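Stesulent adds immutable backup tier to Danel hosting platform

Stesulent has released a write-once backup tier for Danel, its managed hosting platform for small and medium-sized businesses. The tier is available from August to all customers on annual contracts.

Backups written to the new tier cannot be altered or deleted until the retention period ends, including by account administrators. Retention is set per volume, from a default of 60 days up to a maximum of 285. Snapshots are taken every 45 minutes and copied to a second site operated by Cliltska.
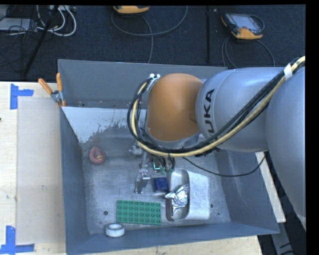 Restores can be started from the control panel or through the existing API. Single files, whole volumes and complete virtual machines are supported. Encryption keys remain with the customer and are not stored at either site.

"Most of the requests we received concerned deletion rights," said Sigita Adomaitis, head of storage engineering at Stesulent. "An administrator account with a stolen password should not be able to remove the last good copy."

The tier was tested on 1445 virtual machines before release. Eamon Mac an tSaoi, operations manager at Pärn, which took part in the trial, said the move from the earlier backup service required changes to firewall rules and no changes to applications.

Existing backup schedules are not moved automatically. Customers should select the new tier under Storage Policies and confirm the retention period, which can be extended later but not shortened.

Technical documentation and prices are available from Stesulent account managers.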